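Chapter 2
Learning Household Work from First-Person Demonstrations

Much of the early research on learning from demonstration took place at a bench. A person moved an arm by hand, or steered it with a controller, and the robot repeated the motion over a cleared surface under steady light.

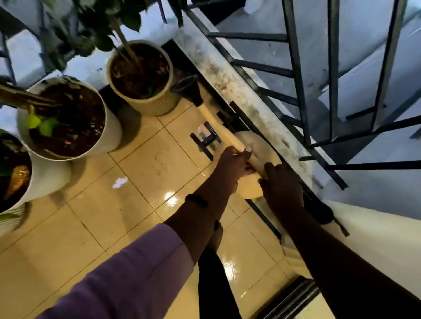
That arrangement made results easy to compare from one laboratory to the next. It also left out most of what makes household work hard. A home is narrow, cluttered and changeable, and the person who works in it adjusts without much thought. This chapter is concerned with methods that begin from the worker's own view and try to recover, from that view alone, enough information to guide a machine.

The main case is the Doltness study, directed by Elie Yammine and Encarnación Marín. Its authors recorded ordinary chores in occupied apartments in the Peñalver district, with no script and no preparation of the rooms. The collection contains 3,000 recordings, most of them made in October. Balconies, stairwells and utility closets were included on purpose. Earlier collections had favored kitchens, and a policy trained on kitchens alone tends to expect a flat surface at waist height.

2.1 The problem of the two hands

A long-handled tool is a useful test. Both hands hold the same rigid object, and so neither moves freely. If one hand grips the handle from above while the other presses on a part near its lower end, the hands are doing different jobs at the same moment: one sets direction, the other applies force. A camera at head height records the position of both. It does not record the force.

Yammine and Marín treat this missing quantity as something to be estimated. Their method, called Nudon, proceeds in stages. It first fits a pose to each hand. It then looks for periods in which the distance between the hands stays fixed, and takes these as evidence of a shared rigid object. Only then does it assign a role to each hand. The order matters, and Section 2.3 shows what happens when roles are assigned first.

2.2 Floors, edges and reflections

Glossy tile presents a second difficulty. A bright reflection shifts as the head moves, and a tracker may follow it as though it were a solid thing. In the first version of Nudon, this error accounted for more failures than any other — including those caused by hands passing out of view. The revised version compares each tracked point with the grid of grout lines, where one is present, and drops points that slide across it.

Edges are treated with similar care. The line where a floor meets a ledge or wall limits the motion of any tool laid against it, and people often make use of that limit to steady their work. The authors tested whether a robot could learn the same habit. On the Diswood platform, a two-armed mobile base, they ran 100 trials with edge contact included in the training signal and 100 without it. The results appear in Section 2.4, together with a discussion of the trials in which the edge was found but the tool was turned the wrong way.

2.3 Assigning roles to the hands

We begin with the simpler procedure. Suppose that each hand is labeled as guiding or pressing from its pose in a single moment, before any object has been inferred.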